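Replacing asphalt driveway with concrete -- joints and sealing
Print this page | E-mail this page

Posted by gkuster, May 2021
We have an old asphalt drive that has gone soft at the bottom, and we want to replace it with concrete. It comes to 815 square feet. I have two quotes. Worden wants to pour four inches with wire mesh. Ilov wants to pour five inches with no mesh and put the joints closer together. Both say the other way is wrong. We get hard frost here and the town salts the road. Which would you pick?
Gertraud Kuster

Posted by slabhand
Five inches. Mesh ends up at the bottom of the pour most of the time because the crew walks on it. It does nothing down there. Ask how they plan to hold it up. If they say they'll pull it up with a hook as they go, you have your answer.

Posted by Prokari
I disagree with slabhand. Mesh on chairs works fine and keeps the cracks tight. I've had a four-inch drive with mesh for years and I park a loaded truck on it. The base matters more than either one. Are they digging out the soft part at the bottom or pouring over it?

Posted by gkuster
Ilov is digging it out. Worden didn't say. I'll ask.

Posted by slabhand
A truck on four inches is fine until the ground under it moves. Then you get a step at the joint and mesh won't save you.

Posted by s_lappalainen
Whatever you choose, get air-entrained mix and have that written on the quote. We didn't, and the top started flaking where the car drips in winter. Also ask where the water goes. Ours ran down to the street edge and sat there.

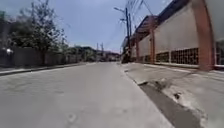

The edges went before the middle did. I patched them with a bagged repair mix in August and it was too hot to be doing it -- the patch dried fast and let go by spring. Wait for cooler weather and keep it damp.
Siiri

Posted by Prokari
Agree on the air. For sealer I'd use a penetrating one, not the shiny kind. The shiny kind gets slick on a slope.

Posted by auer_rd
I wouldn't seal it at all the first year. Waste of money.

Posted by slabhand
With road salt? Seal it before the first winter.

Posted by gkuster
Worden called back. Digging out the bottom is $180 extra, and they do use chairs for the mesh. That makes the two prices close. I'm leaning toward Ilov, but I'll ask both about the air and the drainage before I sign.

Related threads
Control joints: saw cut or tooled?
Asphalt apron meets concrete drive
Broom finish too rough for bare feet
How long before I can park on it?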